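Old office tower, worth keeping or straight to recycling?
Forum: Desktop Hardware > Older Systems
Page 1 of 1

drawerfullofscrews
Posted 7:12 pm
My sister's dental practice is clearing out its back closet and I have come home with a tower. I did not ask for a tower. I went over there for dinner.

It's one of those big gray office machines with a handle on it, so whoever designed it at least understood that somebody would be lugging it to a car. No drive in it, no memory in it, and a lot of dust of the kind you could knit. It's a Drestholm, which I had never heard of and which Google thinks is a kind of flooring.

What I want is a box that sits in the basement and holds backups of family photos. Is this worth the trouble or do I take it to the county drop-off with the paint cans?

mothballed_ray
Posted 7:31 pm
County drop-off.

tinplate
Posted 7:40 pm
Ray says that about everything. He said it about my car.

Those Drestholm office towers were decent boxes. Heavy steel, everything held in with blue plastic tabs and clips so the tech could swap a part without hunting for a screwdriver. General rule on the business machines: if it's blue, you're allowed to touch it. I have two of them and the only thing I ever had to replace was a fan.

Before you buy anything, lay it on its side, take the panel off and look at the board. You want to know how many memory slots you've got and whether any of the capacitors look like they've had a big lunch.

mothballed_ray
Posted 7:44 pm
The car should have gone too.

drawerfullofscrews
Posted 8:26 pm
OK, opened it. Four memory slots, all empty. Capacitors look flat to me, but I sell carpet. There's a card in one of the expansion slots that I can't identify and a rat's nest of cables up by the drive cage that I closed my eyes at.

Is it normal for the power supply to be that big?

Ataahua Doolan
Moderator
Posted 8:39 pm
Normal for the type. Leave the power supply closed, please. It's the one part in there that can hurt you after it's unplugged, and we've had that thread before and I had to lock it.

For memory, look up the exact board number and don't trust the case label. Refurbishers mix and match. Buy a matched pair, and put them in the slots the manual tells you to. With four slots people tend to fill the two closest to the processor and then come here to ask why it beeps.

kettlewatch
Posted 8:51 pm
I'm going to side with Ray, which hurts. An old desktop running in the basement day and night draws a fair bit of power for what it does. You can buy a little two-bay box, something like the Clarketti, for under $200 and it sips electricity. By the time you've bought memory and a drive and a fan for the tower, you've spent a good part of that anyway, and you still own a tower.

tinplate
Posted 9:02 pm
Except it doesn't have to run day and night. Turn it on, back up the photos, turn it off. Mine gets switched on when I remember, and I'll admit that isn't often, but the electricity bill is terrific.

Also the Clarketti has a fan that sounds like a man whistling through his teeth. I returned mine.

kettlewatch
Posted 9:05 pm
Mine's silent.

tinplate
Posted 9:06 pm
Mine's back in the store.

Riku Honda
Posted 9:48 pm
I refurbish these for a school program in Toledo, so I'll give the dull answer. The tower is fine for what you want. What kills them is people being rough with the memory slots. The sticks go in one way only, there's a notch, and if you have to lean on it with your whole body then you've got it backwards. Latches open, line up the notch, push straight down on both ends until they click. Clean the slots first with short puffs from an air can. Don't use the vacuum, I don't care how small the nozzle is.

Have the case flat on its side with the power cord out, and get the cables tucked back out of your way before you start. I lost most of an afternoon once to a blue data cable that had looped itself under the drive cage and popped off when I closed up.

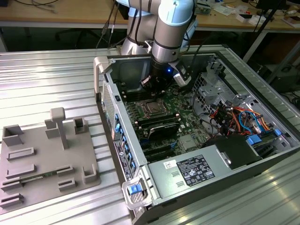

Other thing is the processor. If it has been sitting in a closet, the paste under the cooler is probably chalk by now. Clean it off, put on a dab the size of a pea and refit the cooler. While it's off, keep your fingers and your sleeves away from the socket. I've watched a grown man take one out with a cardigan.

The mystery card can come out for the first boot. One less thing to argue with.

mothballed_ray
Posted 9:55 pm
So that's memory, paste, a drive, an air can, and a new cardigan. County drop-off is free until 4.

drawerfullofscrews
Posted 10:10 pm
I've already ordered the memory, Ray. $12 for the pair, used.

kettlewatch
Posted 10:14 pm
Fine, at $12 I withdraw some of what I said. Put the rest toward a new drive, though. Don't put the only copy of the family photos on something out of a drawer.

drawerfullofscrews
Posted 10:17 pm
I was going to put them on something out of a drawer.

Ataahua Doolan
Moderator
Posted 10:22 pm
New drive. And keep a second copy somewhere that isn't your basement. The free version of Predico will do the scheduling if you don't mind it asking you to upgrade every time you open it.

tinplate
Posted 10:30 pm
Post the board number when you find it. It's usually printed between the expansion slots in letters the size of an ant.

drawerfullofscrews
Posted 10:41 pm
Going back in with a flashlight. My sister just texted to say there's a second tower.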